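Laser marking tips for the small workshop

4 min read
17 shares

Clean the part before you mark it. Wipe metal with isopropyl alcohol and a lint-free cloth, let it dry, and handle it by the edges after that. Fingerprints show up as pale patches in a dark anneal mark.

Set the focus with the gauge for the lens you have fitted. If you swap lenses, swap the gauge too. On our Korkard bench unit a wrong gauge gives a faint, wide line that looks like low power, and people waste an hour turning the power up.

Run a test grid on scrap of the same alloy. Change speed across the rows and frequency down the columns. For stainless tags we start at 400 mm/s and drop to 200 if the mark is too light. Write the settings on the back of the scrap and keep it in the drawer with the job sheet. 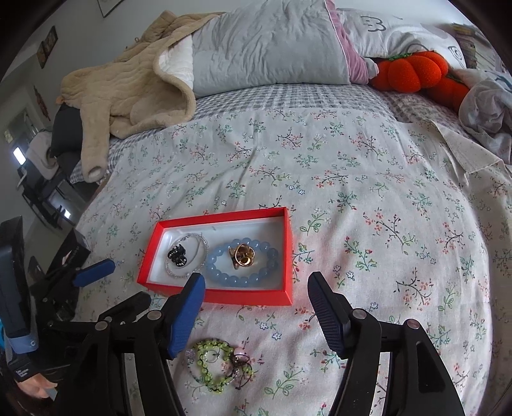

Clips, beaded bracelets and a red box tray on a floral duvet cover.

Flat parts go straight on the table against a stop. Round ones need a V-block or the rotary. For curved faces, keep the artwork narrow so the whole mark stays in focus.

Check artwork for doubled lines before sending it. Drawings exported from Trastmont often carry two copies of each outline, and the laser will mark both. Convert text to outlines if the font is not installed on the marking PC.

Never mark PVC or vinyl. The fumes are harmful and will corrode the machine. Change the extractor prefilter when airflow drops, and wipe the lens cover at the end of the day.

Save each job under the part number, with the lens size at the end of the name.

281 views
3 comments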